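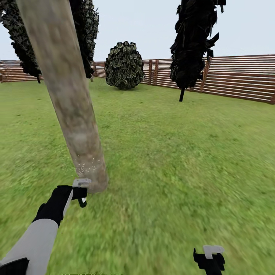 Baumstamm im Gras. Auf Englisch heißt die Rinde »bark« – und das Bellen eines Hundes auch.

Warum Übersetzungsprogramme manchmal Unsinn schreiben

Du tippst einen Satz in ein Programm, und kurz danach steht er in einer anderen Sprache da. Meistens kann man ihn gut verstehen. Manchmal kommt aber etwas Komisches heraus.

Viele Wörter haben mehr als eine Bedeutung. Auf einer Bank kann man sitzen, und zu einer Bank kann man sein Geld bringen. Ein Schloss hat Türme, oder es hängt an deinem Fahrrad. Du merkst sofort, was gemeint ist, weil du den Rest des Satzes kennst. Ein Programm muss das ausrechnen.

Die ersten Übersetzungsprogramme arbeiteten mit Wörterlisten und festen Regeln. Aus dem Satz »Ich verstehe nur Bahnhof« machten sie auf Englisch einen Satz über einen Bahnhof. Dabei bedeutet er, dass man gar nichts versteht.

Heutige Programme lernen anders. Sie bekommen sehr viele Texte, die Menschen schon übersetzt haben. Darin suchen sie Muster: Welche Wörter stehen oft zusammen? Kommt »Bank« neben »Park« vor, ist wahrscheinlich die zum Sitzen gemeint. Steht daneben »Konto«, ist es die andere.

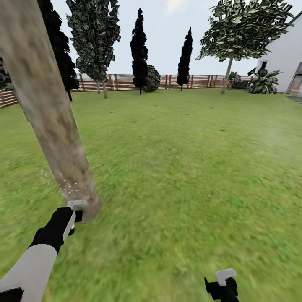

Rasen, Bäume und ein Zaun. »Tree« ist leicht zu übersetzen: Baum.

Schwierig bleibt es bei sehr kurzen Texten. Auf einem Schild steht oft nur ein Wort, und dann fehlt der Rest des Satzes. Auch Witze und Reime gehen leicht kaputt. Für manche Sprachen gibt es außerdem nur wenige übersetzte Texte, aus denen ein Programm lernen kann.

Probiere es selbst aus

Schreibe 5 kurze Sätze auf, in denen ein Wort mit 2 Bedeutungen vorkommt. Lass sie ins Englische übersetzen und das Ergebnis wieder zurück ins Deutsche. Vergleiche dann beide Fassungen. Welche Sätze haben sich verändert?

Wörter zum Erklären

Rückübersetzung: Ein übersetzter Text wird wieder in die erste Sprache gebracht.
Redewendung: Mehrere Wörter, die zusammen etwas Eigenes bedeuten – zum Beispiel »die Daumen drücken«.

Text: Chaltu Moges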